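Medidor de consumo de gasóleo para caldera Gultus 61

Equipos > Calefacción > Control de combustible

Disponible en almacén. Portes incluidos en península. Montaje aparte.

Si usted calienta su casa con gasóleo, conoce bien el sistema tradicional de medición: bajar al cuarto de la caldera con una linterna, dar unos golpecitos al depósito y poner cara de entendido. El Gultus 61 lo sustituye por una cifra en litros. Se pierde algo de misterio y se gana saber, en pleno enero, si el pedido hay que hacerlo hoy o puede esperar a que el precio se calme. Que se calme ya no depende de nosotros.

Qué es

Un caudalímetro de engranajes ovalados que se intercala en el tubo de aspiración, entre el filtro y el quemador, con una pantalla que se atornilla a la pared. Cuenta el gasóleo que pasa. No predice el precio del barril, no opina sobre los impuestos y no manda notificaciones a las tres de la madrugada. Tuvimos un modelo que las mandaba y lo retiramos del catálogo por petición unánime de sus propietarios.

La pantalla muestra el consumo del día, el del mes y el acumulado desde la última carga. También calcula el gasto en euros si se le introduce el precio del litro. Hay clientes que dejan esa función desactivada y duermen mejor.

Para qué instalaciones sirve

Quemadores domésticos de gasóleo C con instalación monotubo. En las bitubo hace falta montar antes el desaireador Kordestani, que se vende por separado y tiene su propia página. Si no sabe cuál de las dos tiene, cuente los tubos que llegan al quemador: uno o dos. Si le salen tres, llámenos, porque nos interesa verlo.

No es válido para fuelóleo, biodiésel puro ni aceite de freír, por mucho que su cuñado asegure que con el suyo funciona.

Datos técnicos

Caudal máximo: 60 litros por hora
Conexiones: rosca hembra, latón
Cable entre medidor y pantalla: 9 metros
Alimentación: 4 pilas AA (no incluidas; lo sentimos, es la tradición)
Memoria: 61 meses de consumos
Idiomas del menú: español, portugués e inglés
Salida de datos: tarjeta de memoria, archivo de texto separado por comas

Lo de los 61 meses tiene su explicación. Zohreh Ghorbani, que diseñó la electrónica, quería cinco años completos y le sobró sitio para un mes más. A marketing le gustó el número y ahí sigue, en la tapa.

Qué trae la caja

Medidor, pantalla, cable, dos juntas de repuesto, tacos y tornillos, plantilla de taladro y un manual que Nima Tehrani ha reescrito por completo. El anterior era una traducción y llamaba «hocico» al quemador.

Montaje

Lo tiene que hacer un instalador autorizado, con la caldera parada y la llave del depósito cerrada. Lleva una mañana corta. Después se purga el aire, se arranca y se comprueban las conexiones con papel seco. En la pantalla se introduce la capacidad del depósito y el nivel de partida, y ese es el único momento en que volverá a necesitar la linterna.

Conviene pedirlo antes de octubre. En octubre media comarca se acuerda a la vez de que tiene caldera, y nuestro instalador, que es una persona sola con una furgoneta, deja de coger el teléfono.

Preguntas que nos hacen

¿Ahorra combustible? No. Mide. Lo que haga usted con el termostato después de ver la cifra es asunto suyo y de quien viva con usted.

¿Puedo comprobar con él si me han servido los litros de la factura? Tampoco. El medidor ve lo que gasta el quemador, y lo que entra por la boca de carga le es ajeno. Para eso está la sonda de nivel Tistusham – más cara y bastante más desconfiada.

¿Qué pasa si me quedo sin pilas? El medidor sigue dejando pasar el gasóleo, pero no lo apunta. La memoria se conserva.

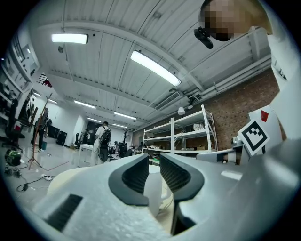
Jarra de plástico translúcido con asa, detrás de los dedos de una pinza blanca.

Mantenimiento

Limpiar el filtro previo una vez al año, coincidiendo con la revisión de la caldera. Los engranajes no se engrasan: el propio gasóleo se encarga. Si la lectura se queda clavada en cero con el quemador en marcha, lo habitual es suciedad en la cámara. Se desmonta con la llave cerrada, se limpia con un paño que no suelte pelusa y se vuelve a montar con junta nueva.

Opiniones de clientes

«Descubrí que gastábamos más en el pasillo que en el salón. En el pasillo no vive nadie.» Soudabeh Pakzad

«Correcto. El cable podría ser más largo.» Bit-na Cho

Garantía y devoluciones

Tres años en el medidor y en la pantalla. Se admiten devoluciones sin montar y con el precinto intacto. Una vez ha pasado gasóleo por dentro, el aparato es suyo, y el olor también.

Recambios y consultas: Shahla Nazari, mostrador de Grostness, solo por las mañanas.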